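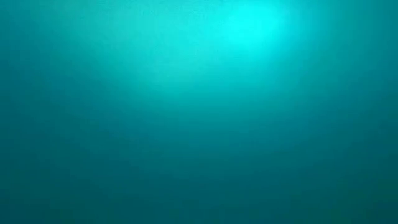 Tuesday, a bit after four, tea gone cold again

Long day on the madder, so I'm writing it down before I forget which jar was which. The roots Denise Mellor dug for us in December have dried beautifully. They snap clean now, with that nice brick orange inside, and the smell is earthy and a little sweet (I like it, Hưng says it reminds him of a shed). I weighed out 230 grams, chopped it small with the old pruners, and put it to soak in the big enamel pot overnight. By this morning the water was already the color of strong tea.

The first skeins in were the Negussie wool, 188 grams of it, mordanted last week with alum and kept damp in a bag in the fridge. I brought the bath up as slowly as the hot plate would let me, and I do mean slowly, most of the morning went that way. Last time we let it get too hot and everything went brown, and I still have that sad scarf at home to remind me. This time I sat next to it with the thermometer and a book and pulled the plug every time it crept past 140 F. The wool came out a proper warm red with a touch of orange at the tips where I had tied the skein too tight. Hưng, if you read this, looser ties please, figure eights, and four of them is plenty.

The Veven cotton is another story. Pale salmon, patchy along one side. I think I rushed the scouring, and I was low on soda ash anyway, so that's on the list for Clernent along with more alum. I've put it back in the leftover bath to sit until tomorrow, which can't hurt it. 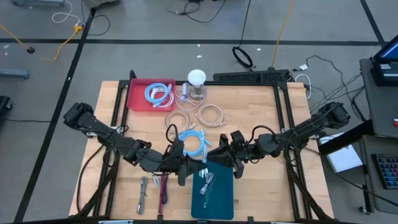
Can the same madder roots be used for a second bath?
They can, and it's worth doing. Strain them, cover with fresh water and start again with new fiber; the color will be lighter, more of a coral, and a third round usually gives a soft peach.

Our tap water is on the hard side, which madder seems to enjoy, so I didn't add any chalk. Denise has rainwater in her barrel and wants to try a small pot of each side by side. I said yes before she'd finished the sentence!

Samples are pinned in the blue folder under 601, with the weights on the back of each card. Spent roots are in the strainer over the sink, please don't toss them. Vamero silk next, once it's been soaked.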